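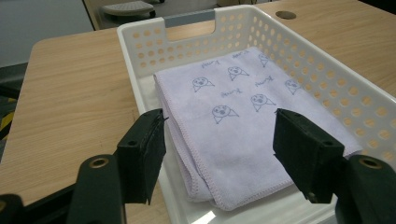

The Kustis basket is an open-topped storage basket for towels, flannels and other small linen. It is made of white plastic with a gloss finish and is sold on its own or as a set with a hand towel. A towel folded into a thick rectangle lies flat on the floor of the basket, and the perforated walls let air reach it from the sides. The handle cutout is in the rim, so the basket can be pulled off a shelf with one hand. The walls flare slightly towards the top.

The towel in the set is the Korletey seal towel. It is microfibre, with an overlocked hem and a printed pattern of cartoon seals and small lettering. The print is on one face only – the reverse is plain. We fold each towel before dispatch, and most customers keep to the same fold because it fits the basket.

Details

Product: Kustis basket with Korletey towel
Item number: 804
Basket: plastic, white
Towel: microfibre, printed
Wash: 30 degrees, no fabric softener
Stock at Peltden: 1,079 sets
Delivery: 3 working days from Peltden

Using the basket

Place it on a flat surface such as a table, a shelf or the top of a chest of drawers. It can also go inside a deep drawer, but leave a gap above the rim or the handle will be hard to reach. Do not store damp towels in it overnight. The holes help with airing but they will not dry a folded towel, and the middle layers will start to smell. Hang the towel up first and fold it once it is dry.

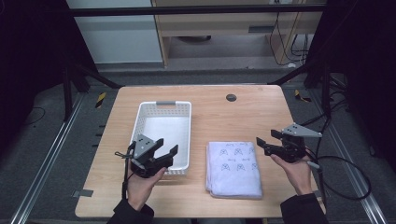

Can I buy the towel without the basket?
The towel is sold separately under the Korletey name, in the same size and with the same hem. Choose "towel only" on the order form.

Care

Wipe the basket with warm water and a little washing-up liquid. A soft brush is best for the holes. Scouring powder will dull the gloss, and so will the rough side of a sponge. Wash the towel before first use, separately from cotton towels – microfibre picks up lint and is slow to let go of it. Do not iron the print.

Returns

Unused sets can be sent back to our Rudau address within 30 days. Please fold the towel and put it in the basket before packing, with paper around the rim. Baskets that arrive cracked are replaced free of charge, and we do not need the broken one back.

Page updated 21/09/2020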